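Looking after a two-arm coffee cell

Most of the trouble with a small robot cell comes from things around the arms. Wipe the table before you home anything, and let it dry fully.

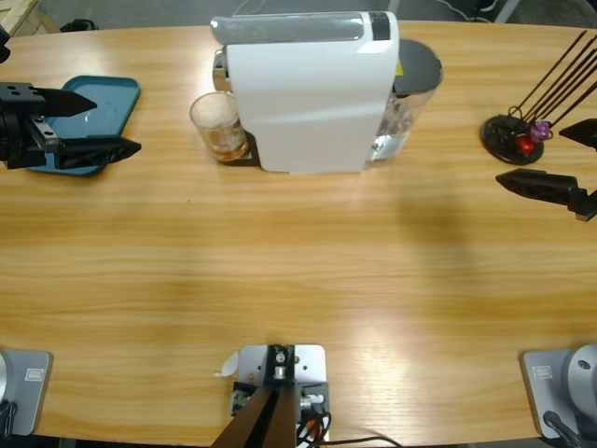
Check the base plates first. Snug the bolts on both arms in two passes, corner to corner, then do the center mount. Follow each cable by hand from the connector out. A black one that trails across the wood to the right, like ours, should be clipped down before the arms run at speed. Keep the capsule stand where either gripper can get to it without crossing the water tank.

Clean the jaws with a damp cloth and dry them. Coffee film makes a cup slip. We use a little Rustex on the steel bolt heads every 4 weeks and keep it off the jaws. 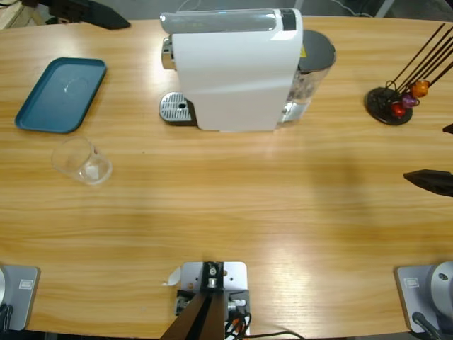

A reader at Plirnberg wrote that their left arm drifted after every cleaning until they began re-teaching the cup position with the drip tray seated all the way back. They also swapped in Trustby cable clips, and the drift has stayed away for 23 days.

Empty the drip tray at the end of the shift and refill the tank with the arms parked.
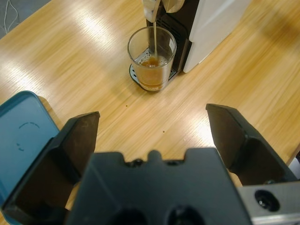
How often should the jaw screws be checked? Every 425 cups, or sooner if the grip sounds different when it closes.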